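カテゴリ:くらし > 衣類・洗濯 > お手入れ相談

黒いパーカーを黒いまま着続けたい人、集まってください

kuroiro_suki
2021年5月25日
ここ数年パーカーばかり着ていて、気がついたらクローゼットが黒だらけになりました。好きなんです、黒。ただ、どれも一年くらいで袖口と縫い目のところから赤茶っぽくなってくるんですよね。最初に買ったGirkotdaleの裏毛なんて、いまや「元・黒」です(それでも着てます)。
洗い方でだいぶ違うと聞いたので、みなさんのやり方を教えてほしいです。洗剤、干し方、しまい方、なんでも!
うちは縦型の洗濯機で、いまは普通コース、ネットなし、ベランダに吊り干しです。

mugicha2L
ベランダって日向ですか? だとしたら原因の半分はそれだと思います。黒はとにかく日光で焼けます。うちは部屋干しに変えただけで、二年目の夏を越しても肩が白っぽくならなくなりました。あと裏返し。これは絶対。

kuroiro_suki
がっつり南向きです……。裏返しもしてませんでした。今日からやります!

amado_shimeta
裏返しには賛成だけど、日光が原因の半分は言いすぎじゃないかな。袖口と縫い目から来るなら擦れのほうだと思う。焼けるときは肩とかフードのてっぺんが先に来るから。
ジッパーは必ず上まで閉めて洗うこと。開けたままだと務歯が身頃をガリガリこすって、そこだけ毛羽立って白く見える。色が抜けたように見えて、実は毛羽で光が散ってるだけということもかなりあるよ。毛玉取り器を軽く当てたら黒が戻ってきて感動した経験あり。

kuroiro_suki
毛羽! それは考えたことがなかったです。さっき元・黒を明るいところで見てみたら、前立ての両側がほわほわでした。毛玉取り器、引き出しの奥から発掘してきます。

neko_to_sentaku
便乗で洗剤の話をさせてください。おしゃれ着用の中性洗剤に変えるだけで全然違います。私はFlurneckの詰め替え(近所で1389円)をずっと使っていて、たしかに普段用より高いんですが、パーカーとデニムだけに使うと思えばかなり持ちます。蛍光増白剤が入っていないものなら他のでも大丈夫なはず。

mugicha2L
増白剤なしは同意です。私はもっと安いのを使ってるけど違いがわからない(笑)

neko_to_sentaku
匂いが好きなんですよ、匂いが!

hoshizao_2hon
干し方について長めに書きます。パーカー歴だけは長いので。

まず吊り干しの悩みはフードですよね。厚手だと身頃が乾いてもフードの付け根がいつまでも湿っている。私は竿を二本使って、一本に裾側、もう一本にフードを掛けて、背中がハンモックみたいになるように干しています。見た目はかなり間抜けですが、首まわりに風が通るので乾きが早いです。乾燥機がない人には本当におすすめ。

それから厚手で重いものは、ハンガーに掛けると水の重みで肩から脇にかけて伸びます。手持ちで一番厚いZinettiのは、乾いた状態では軽く感じるのに、脱水直後に持つとずっしり来る。なのでこれだけは竿にも掛けず平らに置きます。脱水のあと両袖を軽く引っぱって形を整えて、あとは裏表を途中で一度返すだけです。平らに広げておくと、縫い目のねじれやフードの片寄りにもその場で気づけます。 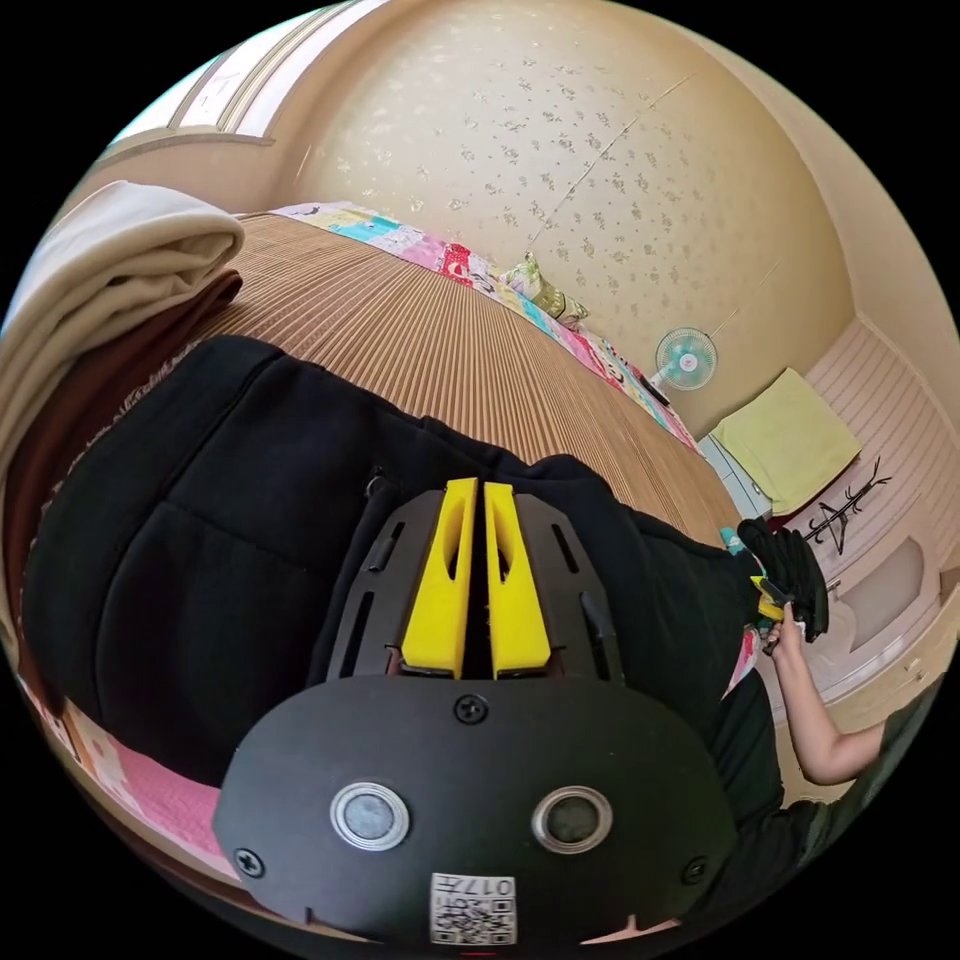
床に広げた黒のパーカー。フードが左に寄ってます。下は茶色のマット。

平置きのときの敷物は、私の場合は畝のあるものが好きです。つるつるの床に直接だと湿気の逃げ場がなくて、裏側だけ生乾きになりやすい。畝があればそのぶん隙間ができます。ただ、濡れた服をそのまま置くと敷物のほうに湿気が残るので、最初の数時間は必ず浴室の平干しネットで、床に移すのは仕上げだけにしてください。順番を逆にして、い草の敷物をひとつカビさせました。いい色だったのに。

amado_shimeta
ハンモック干しうちもやってる! ただ平干しに関しては反対派。場所を取りすぎるし、時間がかかって臭くなるほうが心配。裏毛の厚いやつこそ風の当たる高いところに干すべきでは。伸びが気になるなら肩幅のある厚ハンガーを使えばいい。

hoshizao_2hon
扇風機かサーキュレーターを床すれすれに当てれば平置きでも臭くなりませんよ。とはいえ梅雨どきは私も負けて吊っています。季節で変えるのが正解かもしれないですね。

tento_mushi_7
平干し派です。大きめのネットを浴室に突っ張っておくと場所は気になりません。Dumanの二段のやつが3169円で、パーカーと薄手のニットが一緒に干せます。畳んだときに跳ね返ってくるのだけ毎回びっくりしますけど。

kuroiro_suki
すごい、一気に世界が広がりました……。二段のネット、気になります。うちの浴室は狭いんですが入りますかね?

tento_mushi_7
突っ張り棒が入る幅ならたぶん。うちも狭いです。心配なら先に紙を床に敷いて、大きさを確かめてみるといいですよ。

mugicha2L
ネットといえば、洗うときのネットはどうしてます? 私は大きめに一枚ずつ派。ぎゅうぎゅうに詰めると結局ネットの中で擦れるので。

neko_to_sentaku
一枚ずつです。フードの紐は軽く結んでから入れます。前に一度、抜けた紐がネットの底で団子になっていて、通し直すのに一晩かかりました。ヘアピンの先に紐をくくって少しずつ送るとなんとか通ります。

himo_toosanai
そこで私の登場です。紐は買ったその日に抜きます!

neko_to_sentaku
お名前どおり!!

himo_toosanai
紐がないと首元がすっきりするし、絡まないし、乾くのも早い。いいことしかないです。穴が気になる人もいるみたいですけど、誰も見てないですって。

amado_shimeta
いや紐はいるでしょう。あれがあってのパーカーだよ。フードの形も崩れやすくなる気がする。

himo_toosanai
形はフードの生地が二重かどうかで決まると思います。一重のはもともとへたります。

hoshizao_2hon
二重フード説に一票。ただ二重は乾かない。悩ましい。

sumizome
染め直しの話がまだ出ていないようなので書いておきます。綿の割合が多いものなら、家庭用の染料でかなり戻りますよ。二月に三年選手を染めました。寒い時期の作業は手がつらかったけれど、仕上がりを見たら全部忘れました。新品の黒とは少し違う、墨っぽい落ち着いた黒になります。
注意点として、縫い糸がポリエステルだと糸だけ染まらずに残ります。元が黒糸なら気になりません。ジッパーのテープも同じです。それから染めた直後の数回は必ず単独で洗ってください。私はうっかり枕カバーと一緒にしてしまい、枕カバーが灰色になりました。

kuroiro_suki
墨っぽい黒! 響きだけで染めたくなってきました。染料はどのくらい必要なんですか?

sumizome
乾いた状態の服の重さで決まるので、まず台所のはかりに載せてみてください。濃い黒にしたいなら表示より多めがいいです。けちると紫っぽくなります。塩も忘れずに。

mugicha2L
染料と塩と手間を足したら、新しいのを買ったほうが早い気がするんだけどなあ。

sumizome
早いのは新品です。でも体になじんだパーカーは売っていないので!

kuroiro_suki
それはすごくわかります。元・黒は肘の曲がり具合まで私の形になっているので、手放せなくて。

tento_mushi_7
しまうときはどうしてますか? 私はフードを内側に折り込んで四角くして、引き出しに立てています。掛けておくと肩にハンガーの跡が出るのがいやで。

amado_shimeta
季節中は椅子の背。以上。

hoshizao_2hon
椅子の背、わかります(笑)。オフの間はゆるく巻いて、不織布の袋に入れています。きつく畳むと折り目のところだけ色が変わったことがあったので。

neko_to_sentaku
折り目で色が変わるの、うちもありました。あれは引き出しに光が入っていたのかな。棚が窓際なので、布を一枚かけるようにしてからは出ていません。

kuroiro_suki
報告です! 裏返し、ジッパー全閉め、一枚ずつネット、部屋で二本竿のハンモック干し、全部やってみました。まだ一回目なので色のことは何も言えませんが、フードの付け根がちゃんと乾いていたのがうれしすぎて、しばらく首のところを触ってました。
毛玉取り器も当てました。前立てがきれいになって、黒が一段濃く見えます。amado_shimetaさんありがとうございます。

amado_shimeta
よかった! 当てすぎると薄くなるから、やるのは季節の終わりに一回くらいで。

himo_toosanai
ところで紐は抜きましたか?

kuroiro_suki
抜いてません(笑)。でも一着だけ試してみようかな……。染めるのは涼しくなってからにします。墨黒になったらまたここに書きますね。

sumizome
待ってます。枕カバーは別で!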